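Six weeks of a gripper subscription

The sales page for the Puvport gripper plan says "unbox, clamp, go." I unboxed. I clamped. Going took until the following evening, mostly because the clamp bolts want a 4 mm key and the kit includes every size except that one. 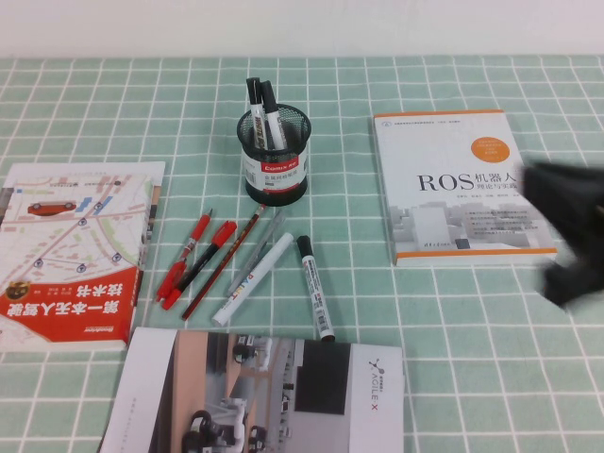 So, what do you get for your money? Puvport rents you the gripper, a power brick, a cable with strong opinions about which way it bends, and access to a library of 29 canned tasks. Most of them are desk chores. Pick up a pen, put the pen in a cup, take it out again if you miss it. I signed up in February on the middle plan, which also gets you a human on chat until 6 p.m., their time.

The human was Jarrah Whitcombe, and he was the best part of the package. When my gripper refused to close on anything thinner than a thumb, he had me change one line in the settings file and then admitted the manual has had that line wrong for a while. I asked if they were going to fix the manual. He said it was on a list.

Pens are where I spent most of my time. Fat markers were easy from the first day. Pencils were another matter. The default grip force treats a pencil like a jar lid, and the low setting treats it like a rumor. There's a slider between the two, and I now know it far better than I wanted to.

The plan meters you, too. You get 2880 minutes a month of "active time," and active time includes sitting still with the power on. I found this out by going to lunch.

My friend Leokadia Czerwiński tried the Skakevik kit last year and says theirs is slower but lets you own the thing outright. She also says the Skakevik cable is worse, which I find hard to picture.

Would I renew? I already did, for one more month -- partly for the pencils, partly to see if the manual changes. Bring your own 4 mm key.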